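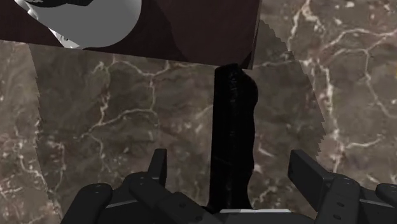

4. Setting up your Wodari water softener for the first time

Once the tank is standing where you want it and both hoses are tightened by hand, the hard part is behind you. The rest is mostly filling, pressing, and waiting, so put the kettle on before you start (you won't want to use the tap for a while!).

1. Lift the lid off the salt bin and check that the float moves freely up and down in its tube. It sometimes gets wedged in shipping, and a gentle wiggle is all it needs.

2. Pour in 2 bags of pellet salt. Block salt is fine in our older Sengar tanks, but please don't use it in this one.

3. Add water until it just covers the plastic grid at the bottom. You only ever do this once; after today the softener tops itself up.

4. Turn the bypass lever slowly to the halfway mark and listen. You'll hear a hiss as the air works its way out, and it may go on for several minutes. When it goes quiet, open the lever the rest of the way.

CAUTION: Never open the bypass lever all at once. A sudden rush of water can push resin up into the valve head, and that repair isn't covered by your warranty.

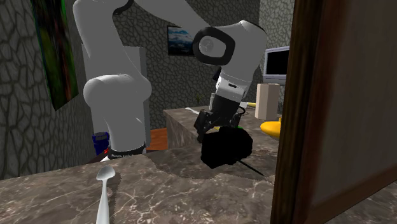 5. Plug in the power pack and set the clock. Hold the round button until the hour blinks, then tap your way to the right time. If you overshoot, just keep going and it will come back around.

6. Enter your water hardness. Your water company can tell you the number, or you can dip the test strip taped inside the lid. Homes supplied from Arncombe should start at 17 and adjust from there if the soap still won't lather.

7. Choose a time for the nightly rinse. We set it to 2 in the morning at the factory, and most families leave it alone.

NOTE: The display counts down the gallons left before the next rinse. A new unit set to 17 will show 2,377, and it's perfectly normal for that number to sit still for a while after you first plug in.
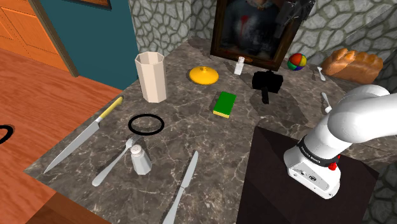

KITCHEN TAPS AND COUNTERS

Run the cold kitchen tap until the water is clear. A little yellow tint at first is only dust from the resin, and it does no harm to the sink. If you have the Tukside drinking tap as well, leave that one closed until the main tap runs clear, then let it run by itself for a minute.

Soft water needs much less soap than you're used to, so go easy on the dish liquid for the first week or you'll be rinsing suds all evening. Wipe stone counters with plain water and a soft cloth.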